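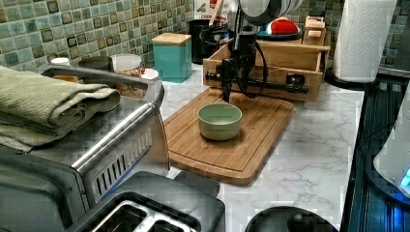
Linnea Viklund has run the Gradstead bursary for nine years. The fund pays towards fees, tools and travel for the children of lightship, pilot and harbour staff, and for a small number of adult applicants who are changing trade. It is held by the Gradstead Pilots' Benefit Society, which also pays sick benefit and keeps the pension roll.

The rules were rewritten last winter. The main change concerns how need is measured. Under the old scheme, an applicant submitted the household's gross income for the previous tax year, and anything over the limit was refused.

"Gross income is easy to check and poor at telling you anything," Viklund said. "A pilot who works a lot of nights in one year shows a high figure. The next year he's off with his back and it drops. We were assessing the child on the good year and paying, or not paying, in the bad one."

The new form asks for two years of income, housing cost and the number of dependants in full-time education. The office takes the lower of the two years, subtracts housing and divides by the size of the household. The result places the applicant in one of 5 bands, and the band fixes the share of costs that can be met. Band 1 is paid in full. Band 5 receives a book allowance only.

Asked whether the bands could be appealed, she said they could, once, in writing, and only on the figures. "If we have your rent down wrong, tell us. If you think the band is unfair, that's a matter for the annual meeting. I can't alter it from my desk."

References have been cut from three to one. The remaining reference must come from a teacher, instructor or employer who has known the applicant for at least a year. The personal statement stays, with a limit of 200 words.

"It used to be two sides of A4," she said. "People filled it — you could see them filling it. What I need is the course, the reason for the course and what they'll do if they don't get in. That fits."

Applications are now handled through Pruvley, an online forms service, with a paper version still sent on request. Viklund described the move as slow. Scanned payslips were rejected by the system in the first round where the file was too large, and the office had to write to each applicant and ask for another copy. The size limit has since been raised.

There are also two named awards within the fund. The Jitpraphai award is for marine engineering and refrigeration, and can be held alongside a bursary. The Hulla award covers travel to an interview or audition and is the only payment made before a place is confirmed.

"Hulla is small, and it's the one I'd keep if I had to choose," Viklund said. "Train fare to an interview is a real obstacle for some of them. They won't tell the school that. They'll tell a form."

She would not give a figure for the number of awards expected this year. The total depends on the bands, she said, and the bands depend on who applies.

The form opens in March. Payments are made to the college or training provider, except for tools and travel, which are repaid to the applicant against receipts. Receipts must show a date and the name of the seller. Card statements are not accepted.

On late applications she was brief. "The form closes at noon. At one minute past, it's closed. I'll take a call at eleven from someone who's stuck on page four, and I have done, but I won't reopen it."

Successful applicants are asked for a short progress note at the end of each term. The second instalment is released when the note arrives.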